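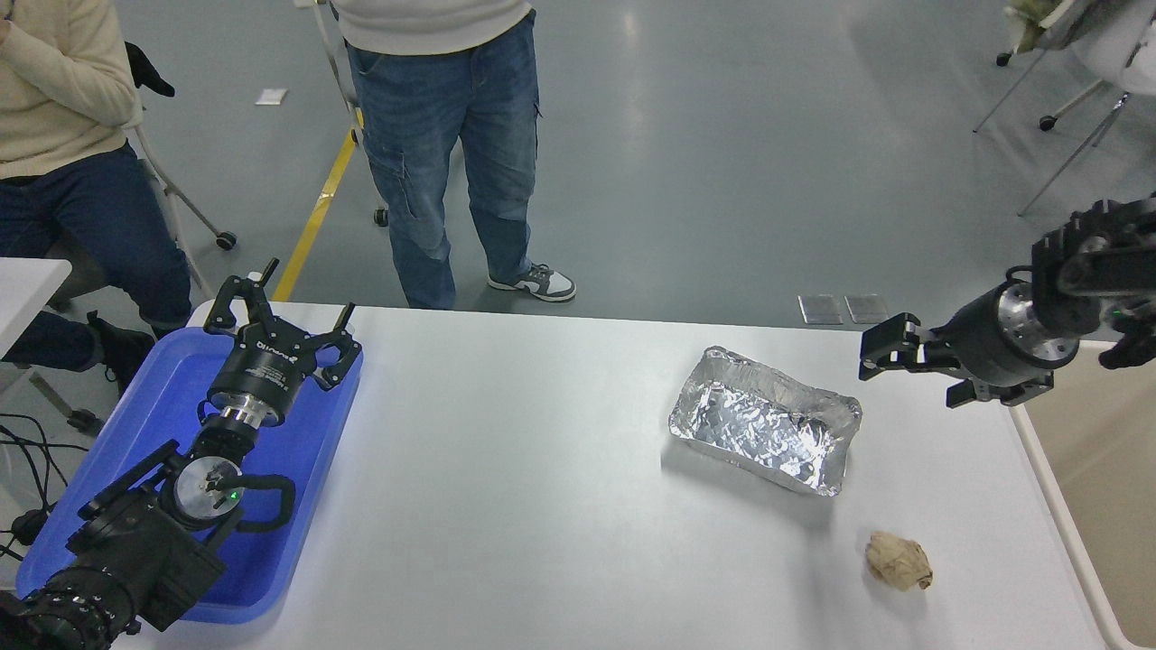 ¡Hola! Soy Ainhoa Cabello y busco gente para recoger mesas. Dicho así suena a bar, ya lo sé, pero se trata de un estudio que llevamos Kwesi Asamoah y yo en Londar sobre cómo ordenamos las cosas pequeñas: el papel arrugado, la bandeja de aluminio que queda después de comer, todo eso que se va quedando encima de una mesa hasta que alguien se harta.

Empezamos en abril y necesitamos personas adultas, con o sin maña para el orden (a mí me encantan las desordenadas, que conste). Cada sesión dura 2 horas, con una pausa en medio, y pedimos que vengas a 4 sesiones. Las hacemos por la tarde, a partir de las cuatro.

¿Y qué se hace? Pues recoger, volver a sacarlo todo y recoger otra vez, con las cosas puestas de otra manera. También hablamos bastante: por qué tiras primero el papel, si la bandeja la doblas o la dejas entera, si eres de las que guardan el aluminio «por si acaso» (mi madre, sin ir más lejos).
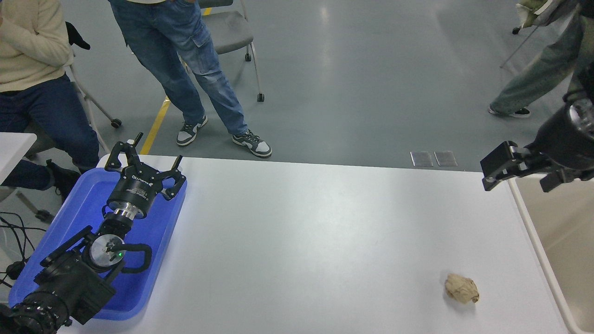

Un rato estarás de pie y otro sentada o sentado, así que ven con ropa cómoda. Vaqueros y zapatillas, perfecto. Si no puedes pasar mucho tiempo de pie, dímelo al apuntarte y cambiamos el orden de las tareas, sin problema.

Pagamos 200 euros al terminar las cuatro sesiones. Si tienes que dejarlo antes, cobras la parte que hayas hecho. De los pagos se encarga Nadja Mösli, y te pedirá el DNI o NIE y un número de cuenta.

No hace falta experiencia ni currículum. Escríbeme tres líneas: cómo te llamas, qué tardes te vienen bien y cómo está ahora mismo la mesa de tu casa (¡sin ordenarla antes de contestar!). Puedes dejar la respuesta en el formulario de esta página o a mi nombre en la recepción de Londar. Si vienes con alguien de casa, mandad un mensaje cada uno, que luego me hago un lío con las listas.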